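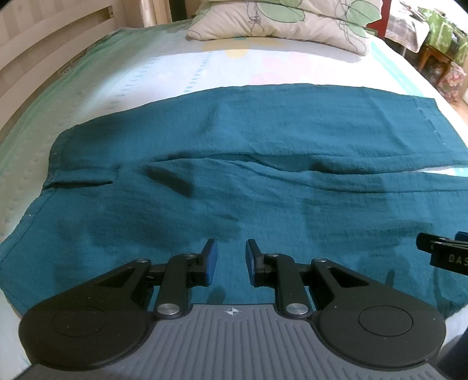
Style > Wardrobe > Fabric Care

The Shirt That Doesn't Want to Be Ironed

Crinkled cotton is sold as the easy option. It goes in a suitcase, it comes out looking the way it looked in the shop, and it is cool enough to wear in a heat wave. Most of this is true. What the label leaves out is that the fabric still has to be folded, and that it holds on to a bad fold longer than a smooth shirt does.

The crinkle is put in at the mill. In some cloths it comes from two thin layers stitched together at points and then washed so they shrink and pucker. In others the yarn is twisted so tightly that it pulls back on itself once it gets wet. Either way the texture depends on the cloth being left alone. Press it with a hot iron and the surface goes flat in patches, and a patch is worse than a wrinkle.

I own five of these shirts and for a long time I treated them like everything else in the drawer. I stacked them, pushed the drawer shut and found a ridge across the front of each one the next time I wanted it. A ridge of that kind is easy to see because the rest of the fabric is so even. On a teal or a dark blue it shows up as a shadow from the other side of the room.

The fix is slow but simple. Lay the shirt face down on a bed. A table works, but a sheet has a little grip and keeps the sleeves where you put them. Smooth it from the middle out with a flat hand, lightly, so you move the big folds and leave the small ones. If there is a long crease, lift the cloth on both sides of it and let it drop. Pulling hard only stretches the weave, and gauze that has been stretched at the hem stays wavy.

Then fold it fewer times than you want to. Bring the sides in, turn the sleeves down along the back, and fold once from the hem. Two folds from the hem will fit a smaller drawer, though the second one puts a line across the stomach. Rolling is better still. Bomow, the small shirt label whose care card I have kept in a kitchen drawer for years, tells customers to roll loosely from the collar, and I have not found a reason to argue.

Washing matters less than people think. Cool water, a short spin, and out of the machine as soon as it stops. Lurnari, which makes bed linen and a few blouses in the same cloth, recommends a spin of 800. My machine was set to 1000 until last April, and the shirts came out twisted like rope. They recovered after a night on the line – the seams took longer than the cloth did.

Seams are the weak point generally. The body of the shirt shrinks and relaxes with every wash, but the thread holding it together does neither, so the hem and the side seams can start to draw up. While the shirt is still damp, run each seam between finger and thumb from end to end. Do the same with any tabs or straps, which tend to dry curled.

Hangers are fine for a day or two. After that the weight of the cloth begins to pull the crinkle out at the shoulders, and the shirt ends up smooth on top and bunched below. Abugri sells a padded hanger meant to prevent this. I tried it for a season and went back to the drawer.

If the texture has gone completely, wet the shirt through, wring it gently into a long twist and leave it that way until it is nearly dry. Shake it out and lay it flat to finish. I did this with an old Nanditz blouse that had been ironed by mistake, and it came back everywhere except the collar.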